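September 26, 2019

Finished it! All 600 pages of Giria, the last 49 of them standing up in the kitchen because I couldn't bear to go and sit down. I started it back in August and gave up after two chapters, thinking the harbour stuff was slow. What a fool. Every bit of that harbour stuff matters. 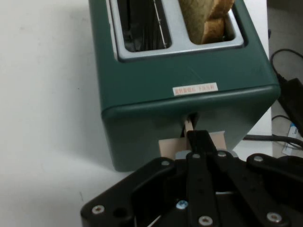
I'd been certain it was the brother. Then the ferry ticket turns up in the wrong coat and I had to go back four chapters to check, and there it was, plain as day, the coat on the hook at Lundevero! I do love being had like that.

Lajos lent it to me and says the second one is better still, though Visitación found the detective a bit of a misery. He is, but I liked him for it, especially the scenes with his mother. She gets all the best lines.

Library tomorrow for the next one. If Skenton branch hasn't got it I'll put in a request, and ring Lajos about that coat.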